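Obura Hospitality Program
Dining Room Service 2
Handout 4: Table Linen, Sizing and Laying
Revised Nov 23, 2020

1. Scope

This handout covers the selection, laying and removal of cloths on round tables. Square and banquet tables are covered in the September packet. Napkin folds are not examined in this unit.

2. Terms

Drop: the vertical distance from the table edge to the hem of the cloth.
Overhang: total cloth beyond the tabletop, measured across the diameter. Overhang is twice the drop.
Fall: the way the cloth hangs between the edge and the hem. A square cloth on a round table has an uneven fall, shortest at the middle of each side and longest at the corners.
Grain: the direction of the threads. On a checkered cloth the grain can be read from the lines of the pattern.

3. Sizing

For a round cloth on a round table:

cloth diameter = table diameter + (2 x drop)

Worked case. A table 103 cm across with a drop of 37.5 cm needs a cloth 178 cm across. If the hem has not yet been sewn, add the hem allowance twice.

For a square cloth, use the same formula to find the side length. The result gives the shortest drop. To find the longest drop, multiply the side by 1.414, subtract the table diameter and divide by 2. With a 178 cm side on the same table the corners hang 74.3 cm below the edge. Check this figure against the height of the table before ordering. Corners that reach the floor are a trip hazard.

4. Cloth types in the practice store

Plain white, heavy: Wurkus stock, formal settings only.
Checkered, light: Darby stock, casual and breakfast settings.
Underlay: Nerkora felt, cut to the tabletop with no drop.

Light cloths shift easily. Lay them over the underlay when one is available, and set the first item of crockery well in from the edge.

5. Procedure for a light checkered cloth

5.1 Wipe the tabletop and let it dry. Pull the chairs back one full step.

5.2 Place the folded cloth at the center and open it toward the far side first.

5.3 Bring the near side toward you. Hold the hem or a corner, never the middle of the cloth, and keep the tension low. A pinched corner draws the cloth into a narrow triangular fold, and that fold should fall out when the corner is released.

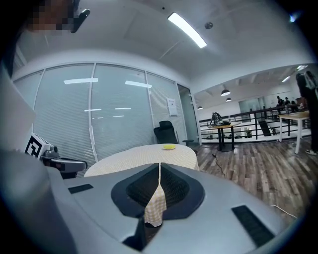 5.4 Walk once around the table and compare the drop at four points. Correct by lifting and resetting. Dragging pulls the check off line.

5.5 Smooth from the center outward with a flat hand. Return the chairs so that the seats just clear the cloth.

6. Removal

Clear all crockery to the tray. Fold the far edge to the center, then the near edge, keeping crumbs inside. Lift, carry to the bin and shake out there. Stained cloths go in the separate bag with the stain facing out.

7. Reading

Course reader, section on linen care. Bring a tape measure to the next practical.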